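Teleoperators wanted, part-time

Olter is hiring operators to record household tasks on a two-armed robot at our Stundgate site. The recordings are used to train a model that will later attempt the same tasks without a person at the controls. No robotics background is needed.

What the work involves

You guide both arms through short jobs: picking things up off the floor, handling lids and dishes, passing an item from one gripper to the other. Each attempt is saved as one example. You mark it good or bad, reset the room and start again. Failed attempts are kept, so please don't delete them.

We have 303 usable examples of floor pickup and need 573 before the end of July. Lid handling is next on the list.

Hours and training

Shifts are four hours, with a break in the middle. Sunday shifts are available. The first 8 hours are paid training with Ruxandra Pop, who runs the recording room. Most people are slow for the first two shifts and that is fine.

You should have

Steady hands and reasonable patience
Normal or corrected eyesight
Enough written English to fill in a short log after each attempt

To apply

Send a short note about yourself and the shifts you can work to Domnica Crăciun at the Stundgate office. A resume is optional. Please put "Operator 389" in the subject line. 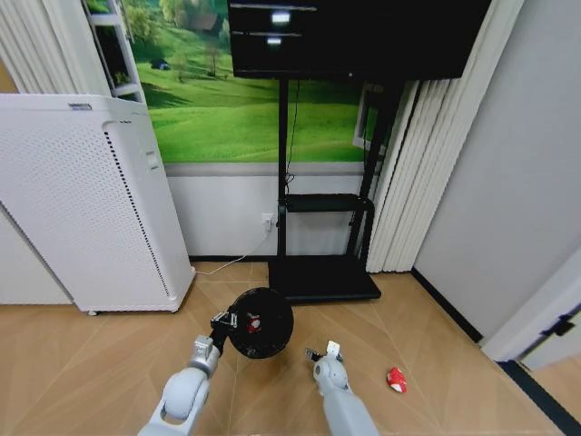

Left gripper holding a round black object by the rim, right gripper open.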